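Search this site Go

Notes for week 6: the Okoro hand, and should we buy one?
October 2018

Okay, so this is the write-up I promised after Upendo asked for "everything, but short." We're looking at the Okoro kit from Urkodance as a buyer would, so keep your shopping hat on and your engineering hat within reach.

What you get in the box: one hand, a wrist mount, a power supply, a license for the Bellow software and a 16-page quick start guide (I wish it were longer!). There's a full manual online, 211 pages, and I'd skip straight to the chapter on grip presets. The tutoring plan is extra and costs $569 a year. I don't think we need it, but Kirsten Ásgeirsdóttir does, and she'll argue her side next week.

What I like so far — the presets are named in plain words. "Pinch," "wrap," "hook." You pick one, you set the force, you go. Changing a preset means opening a text file, and if you leave out a comma Bellow just closes on you. Save often.

What bugs me is the sales sheet. It says the hand copes with "any household object," and I'd like you to be suspicious of that. A household is full of awkward stuff! Think about a soft toy, a pen lying at an angle, a spoon flat on a desk, a bag of cables. Each one wants a different grip and a different amount of squeeze, and the sheet gives one force number for the whole lot.

Before class, go over the shelves and the desk below and pick three things you'd try first and three you'd leave for last. Write down which preset you'd use for each. Don't all pick the teddy bear, please. 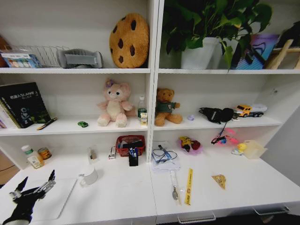

Comparing it with the Flarkell

Maiara Fontes has the Flarkell price list, so ask her for a copy. It's $600 cheaper up front, but the software is rented by the month, and you have to add that in. Do the sum for one year and for three years, then bring both totals on paper. We'll start with those.

2 comments | 7 shares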